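Spring news from the cutting table

The new linen delivery has been checked in and is on the shelves at both shops. We took 186 bolts this time, most of them medium weight, with a smaller run of the heavier cloth that people buy for aprons and chair pads. The colors are oatmeal, slate, brick, moss and a plain white. Moss sold out quickly last year, so we ordered more of it.

All of the medium weight linen comes from Nollby, the same mill we have used for seven years. The heavier cloth is from a new supplier, Võ, and it behaves a little differently. It has not been prewashed. In our test it shrank more along the length than across the width, so wash and dry your piece before you cut anything. If you are making something to an exact size, buy an extra quarter yard.

The price per yard stays the same on the Nollby linen. Thread went up in the winter and has not come back down. We still carry the all-purpose polyester in every color, but the cotton quilting thread is now limited to the shades that sell.

Slipcover class

Shireen Rampersad will teach the slipcover class again in May. It runs over four evenings and covers measuring, making a muslin pattern, piping, and putting in a zipper that sits flat. You need to be comfortable sewing a straight seam, and you should bring your own machine if you can. We have three to lend. Places are limited to ten, and a deposit holds yours.

Students choose one cushion to work on in class. Box cushions are the easiest to start with. Measure the seat cushion itself and not the old cover, which may have stretched. Write down the width, depth and height in three spots each, and use the largest number.

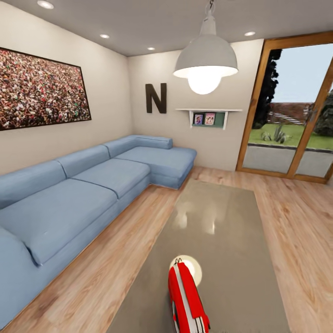 A light blue sectional with matching cushions.

For a full sofa, Shireen suggests making a list of every cushion before you buy fabric. Bolsters and odd-shaped pieces use more cloth than people expect, especially if the fabric has a stripe or a nap that has to run one way. She will go over yardage on the first evening, so please hold off on buying until then.

Remnant sale

The remnant bins will be out at the Zadton shop for the whole of May. Everything under a yard is priced by weight. There is a lot of cotton lawn this year, some corduroy, and a box of lace edging in short lengths that would suit pillowcases or doll clothes. Please refold what you take out. Remnants cannot be returned.

Button count

Ismail Shehata has finished sorting the loose buttons that came with the estate purchase. The total was some 3,000, and he has put them on cards by size and material. The shell buttons are in the glass case by the register. Ask if you want to see them, as the case is kept locked.

Online orders

We have moved our online orders to Skilora. Your old password will not carry over, so you will need to set up a new one the first time you log in. Gift card balances did carry over. Swatches are still free, up to five per order - add them to your cart the same way as fabric.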